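Hanstead Bench Practice Group
Minutes of the February meeting, held Thursday in the upstairs room

In the chair: Mayuree Sriwong
Apologies: received from the Bravedico office, who sent written comments instead

1. Minutes of the last meeting
Agreed, with one correction. The speed figure under item 4 belonged to the Musov bench and should never have been put down to Prasertsri. Our apologies to everyone there, who were very gracious about it.

2. Incident and near-miss log
Mayuree took us through the log at a comfortable pace, and there was plenty to talk over. Of 1,067 logged sessions, 56 had a note of some kind, and nearly 16 of those notes concerned cables (the handwriting on a couple left room for argument). No injuries, we are very glad to say. It was felt that people are writing more down than they used to, and the chair asked that everyone be thanked warmly for it. Please keep going, even when the note feels too small to bother with!

3. Cable routing at the table edge
A long and good-natured discussion. The Musov people would like every cable clipped to the arm along its full length, while Prasertsri finds that clips tug at the wrist when the arm reaches far out. After some back and forth we settled on wording both could live with: a loop at the wrist is allowed, the slack must be checked through the full reach before the first run of the day, and nobody stands or wheels a chair on the side where a cable hangs.
Action: Mayuree to redraft section 7 and send it out before the next meeting.

4. Tape marks and placing of objects
The draft rule asks for a tape cross on the tabletop at each working position. Bravedico's comments asked whether a container may sit over part of the tape. Agreed that it may, provided the crossing point stays clear. Old tape is to be lifted before new tape goes down, and the color is left to each bench.

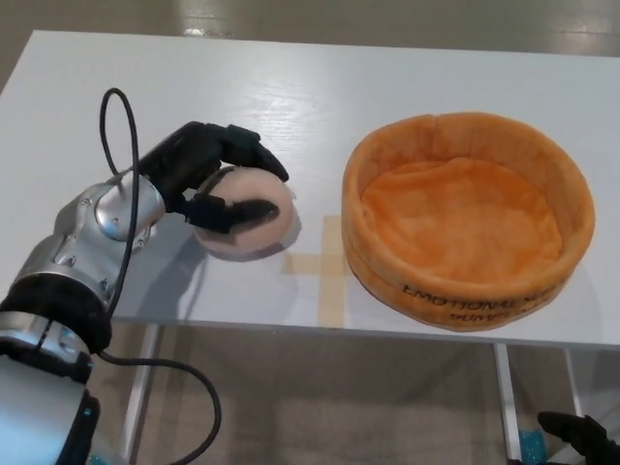 Bench work with the plush ball and orange basket, tape cross between them.

5. Soft objects
Agreed to keep plush items on the approved list for grip practice. They should be looked over for open seams and loose fuzz, and retired when they shed. A suggestion that each bench keep its own set was liked by all, but left until we know the cost.

6. Any other business
The kettle has been replaced, with thanks to Prasertsri. The sign-in sheet is now on the inside of the door.

Next meeting: same room, 4 p.m. start.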